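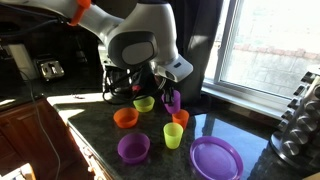 Figure 3. Picnic set on a granite counter: cups, bowl and plate in orange, lime green and purple.

Section 3: Before First Use and Stacking

The box says "ready to use." We would wash everything first anyway. New plastic often carries a faint factory smell, and one rinse under the tap rarely shifts it.

1. Peel off any labels. If glue stays behind, rub it with a little cooking oil and wash again.

2. Wash each piece in warm water with ordinary dish soap. Use a soft cloth. Scouring pads leave fine scratches, and these show up badly on the translucent pieces.

3. Dry by hand, or stand the cups upside down on a rack.

Note: The Gostby carton describes the set as "dishwasher safe." Our advice is top rack only, on the coolest cycle. Plates left near the heating element may warp, whatever the carton promises.

4. Sort by shape before you stack. Sorting by color looks nicer on the shelf, but a tall cup will not nest in a short one just for being the same green.

5. Put the plate down first, then the bowl, then the wide cups. Tall, tapered cups go in a stack of their own.

6. Do not press down on a stack to save height. If two cups stick, run warm water over the outer one for a minute and twist gently.

CAUTION: Not for the microwave, oven or stovetop. Some sellers list the set as fine for "short reheating." We don't support that claim.

CAUTION: Stone counters are hard on plastic. Set pieces down – don't slide them – or the undersides will turn cloudy.

Note on sunlight: The colors are sold as fadeproof. Treat that with some doubt, and keep the set off a sunny windowsill between uses.

Leave a new stack alone for 48 hours with the cupboard door ajar if any smell remains. Still there after that? Wash again with baking soda, then contact the Prillport service desk and have your receipt ready.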